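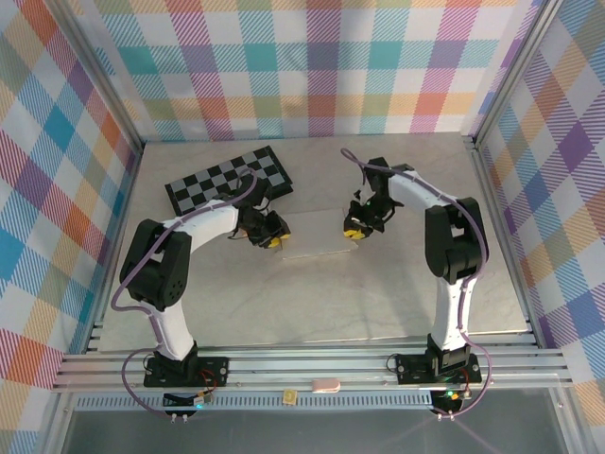 Grupo de Evaluación de Equipos - Laboratorio Perron

Buscamos participantes para probar el kit bimanual Getis

El fabricante del Getis asegura que cualquier persona sin formación técnica puede manejarlo tras una sesión de aprendizaje. Tenemos nuestras dudas. Llevamos bastante tiempo evaluando equipos de sobremesa y esa frase la hemos leído en muchos folletos, casi siempre sin un solo dato detrás. Por eso abrimos una convocatoria para 20 personas que quieran sentarse delante de los dos brazos y decirnos qué tal.

Qué se hace en las sesiones

Cada participante acude a 6 sesiones de 75 minutos en nuestra sede de Rekthorpe. El trabajo se hace sobre la mesa: acercar las pinzas a piezas planas, levantarlas, pasarlas de un brazo al otro y volver a dejarlas donde estaban. Las piezas finas y translúcidas son las que más nos interesan, porque el catálogo las presenta como un caso resuelto y queremos ver cuánto hay de cierto. Al terminar se rellena un cuestionario de 17 preguntas. Hay espacio para quejarse y agradecemos que se use.

A quién buscamos

Mayores de edad, con o sin experiencia. Nos vienen bien personas zurdas y personas que usen gafas. No pueden participar empleados ni distribuidores de Nenditz, la empresa que comercializa el kit, ni quien haya cobrado de ella en algún momento. Tampoco admitimos a quien ya tenga un Getis en casa o en el trabajo; habrá otra convocatoria para usuarios en diciembre.

Qué ofrecemos

Una compensación fija por sesión, abonada el mismo día, y los gastos de transporte público. No se regala ningún equipo ni hay descuentos de compra. El kit lo hemos pagado nosotros, a precio de tienda, y Nenditz no verá los resultados antes de que se publiquen.

Conviene saber

El aprendizaje puede resultar pesado. Se repite mucho la misma maniobra y es posible que una sesión entera se vaya en ajustes - eso también lo anotamos y se paga igual. Se registran los movimientos de los brazos y las imágenes de la mesa, nunca la cara de quien participa. Se puede abandonar en cualquier momento sin dar explicaciones, y se cobran las sesiones hechas.

Cómo apuntarse

Las solicitudes se entregan en la recepción de Rekthorpe, a la atención de Francine Hiebert, hasta el 22 de febrero de 2024. Basta con una hoja: nombre, edad, teléfono, mano dominante y horarios posibles. No hace falta currículum. Las dudas sobre el tratamiento de datos las atiende Francine Beaulieu en la misma dirección.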